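## The left arm that stopped listening

On Monday evening I lost almost three hours to one cable, so I write it down before I forget the details.

We are teaching two arms to pick up foam dice and put them on a yellow pad. The controller software is Jirkon, and until now it had been very patient with us. After 22 good runs the left arm froze in the middle of a reach. It did not fall and it did not make any noise. The right arm continued its own part, and this frightened me more than the freeze. If one arm has a fault, both must stop. I had believed this was already configured.

The log showed a lost connection to the gripper servo for 400 milliseconds, then nothing. First I blamed the power supply. I changed it, and the fault came back after 40 minutes. Then I blamed the new Jirkon update and went back to the old one, with the same result.

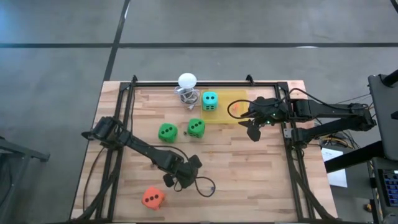
In the end I moved the gripper cable slowly by hand while I watched the log, and the errors came each time I bent it close to the connector. The cable has too much free length, so every movement pulls at the same point. The arm had done 2,430 cycles since I last checked the connectors, and I am a little ashamed of this number.

I ordered a new cable from Honureo and I will fix it along the links with soft straps. The stop rule is also corrected now — a lost servo on one side cuts the motion on both. I tested it by pulling the plug on purpose, first left, then right. Until the new cable comes, I run only at low speed and keep one hand near the emergency button.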